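December, 7:40 am

Cold start, coffee in the car. Got the front room open before anyone else.
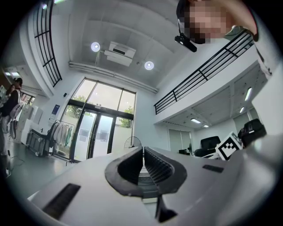 Still so much to sort before the Plundwood people come at 10. The clothes rack has to move - it's too near the glass doors, and the greens and beiges get lost over there. Maybe under the balcony? Or not, the chairs are in the way. Fan can go upstairs, who needs a fan in Decmber.

Invoice from Bensaid, 2,791. Thought we said 2,000. Call them after lunch.

Also - ask Vusus for more hangers, new notices for the doors, test the projector. Feet hurt alredy. More tonight if I'm awake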